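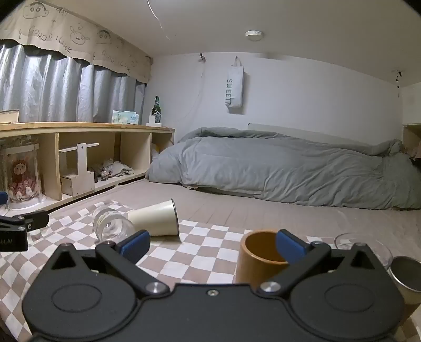
Mantel de cuadros Tiltlow, blanco y beige tostado

Ref. 2781
Disponible en tienda y por encargo

Un mantel de cuadros sirve para mucho más que la mesa, y con el Tiltlow lo comprobamos cada semana. Lo mismo se extiende en el suelo del dormitorio para una merienda entre primos que se lleva al jardín o se echa sobre una cómoda que ha conocido tiempos mejores. El damero blanco y beige tirando a marrón es discreto, combina con casi todo y deja que luzca lo que se pone encima: vasos ámbar, tazas crema, plástico transparente, cuencos transparentes… ¡los colores cálidos le sientan de maravilla!

El tejido es algodón con un poco de lino, lo justo para que tenga cuerpo sin quedarse tieso. Se arruga, sí, como todo lo que lleva lino, y a nosotros nos gusta así. Si lo prefieres liso, plánchalo por el revés cuando todavía esté algo húmedo.

Medidas y cuidados

Ancho: 157 cm
Largo: 157 cm
Lavado: a máquina, a 40 grados, con colores claros
Secado: al aire, a la sombra
Plancha: temperatura media
Dobladillo: cosido a inglete en las 4 esquinas

Encoge un poco en el primer lavado (las medidas de arriba son las de después, ya descontado). No uses lejía, que amarillea los cuadros blancos.

Para usarlo en el suelo

Marianna Kubiak, que lleva el taller de costura de Molville, le añadió a petición nuestra unas trabillas por el revés, y ha sido un acierto enorme. Por ahí se pasa una cinta y el mantel queda sujeto a una manta o a una esterilla fina, de modo que los niños pueden gatear por encima sin llevárselo de paseo. La cinta se vende aparte, en crudo y en marrón.

Para jugar a las cocinitas o a encajar vasos va estupendo: los cuadros dan pie a inventar normas, a poner cada vaso en su casilla, a hacer carreras de un lado a otro. Con vajilla de verdad, mejor sobre una superficie firme.

También lo tenemos en

Servilletas a juego, en paquetes de 4
Camino de mesa
Retal por metros, para cojines o cortinas cortas

Si necesitas un largo especial, escribe a Tarcísio Trindade en la tienda Kandgate e indica la referencia y la medida ya terminada, con el dobladillo incluido. Los encargos de octubre van a buen ritmo y se recogen por la tarde, a partir de las cinco.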